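News from the Tosby Cottages

Saturday, October 26, 2002

Dear friends,

The clocks go back tonight, the last of the summer guests have gone home, and I have finally sat down with a pot of tea to write the autumn letter I promised you all in the spring. I am sorry it has taken so long. Every year I tell myself that I will write little and often, and every year the season runs away with me and I end up with a drawer full of scribbled notes that I can hardly read.

It has been a good year on the whole. May was wet, and those of you who came for the walking had my sympathy (and, I hope, the use of the drying cupboard), but June and the first half of September were as lovely as I can remember. The family in Wadora Cottage swam off the slipway every morning before breakfast, even the grandmother, and came back up the lane in their dressing gowns, much to the delight of the postman. We had several first-time visitors from Holland, and it was good to see the Hoekstra party back again with the new baby, who slept through everything, including the ferry horn.

What's new in the cottages

We always keep a list through the season of the things you mention in the visitors' books, and the winter is when we try to put them right. Please do carry on writing them down! I would much sooner hear about a dripping tap than have you lie awake listening to it.

Lorero, the little one at the end nearest the shore, is having a new kitchen. The old one had served since before we bought the place and the drawers had reached the stage where you needed both hands and a certain amount of temper. There will be a proper full-sized cooker at last, and a window seat where the tall cupboard used to be, so that whoever is peeling the potatoes will have company. The stove in the sitting room stays exactly as it is, as I know some of you would never forgive me.

Wadora is getting new beds in the twin room, and the stairs are to be carpeted. We have also had the chimney swept and a new cowl fitted, so the fire should draw properly when the wind is in the west. The garden wall came down in one corner in the February gales and has been rebuilt, very handsomely, though it looks a bit too clean for its surroundings and will want a few winters on it.

The window seat and the two benches in the porch will have new cushions, and I have been going back and forth over the covers for weeks. I had set my heart on a stripe, but Marisol Quintero, who makes all our curtains, thinks a plain heavy cotton will stand up better to sandy children and damp dogs, and she is nearly always right about these things. They will be a good deal thicker than the old ones, at any rate.
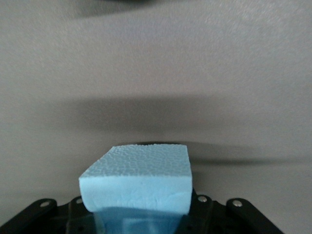

Getting here

A word about the ferry, as the winter timetable has started and it does catch people out. There are 4 sailings a day until Easter, and the last one leaves the mainland at teatime, which is earlier than you think if you are driving up from the south with a stop for lunch. If you miss it, ring us. There are two decent guest houses by the pier and I can usually get you a room in one or the other, and of course we shall keep the heating on for you.

The road from the harbour has been resurfaced as far as the church, so the first part of the drive is a treat. After that it is as it ever was. Do take the last bend slowly – the sheep like to lie on the tarmac in the evenings, where it has kept a bit of warmth, and they are in no hurry to get up.

The shop has changed its hours and now shuts at lunchtime on Wednesdays. If you would like a box of groceries waiting for you when you arrive, send me a list 10 days ahead and I will see to it. Bread, milk, eggs and a bit of something for supper are no trouble at all. Ishbel Carnegie at the farm is selling her own lamb again this winter, and she will put a joint aside for you if I ask her nicely.

Winter breaks and next year

Both cottages will be open again from the middle of January, when the painting is done and the smell has gone off. Winter is my favourite time here, though I know it is not for everybody. You get the beach to yourself, the otters are about in broad daylight, and on a clear night the stars are something to see. Short stays of three nights or more are welcome right up to Easter, and logs are included.

For next summer, returning guests have first refusal on their usual weeks until the New Year, after which I open the book to everyone. There are 12 weeks still free between the two cottages, mostly in May and late September, and one in early July where a wedding has been moved. A telephone call is still the best way, preferably after supper, when I am most likely to be indoors. Let it ring, because the telephone is at the bottom of the stairs and I am very often at the top of them.

Somebody left a pair of child's red wellingtons in the porch at Lorero in August, and a paperback with a train ticket in it at page ninety. Both are on the shelf in my hall if you would like them posted.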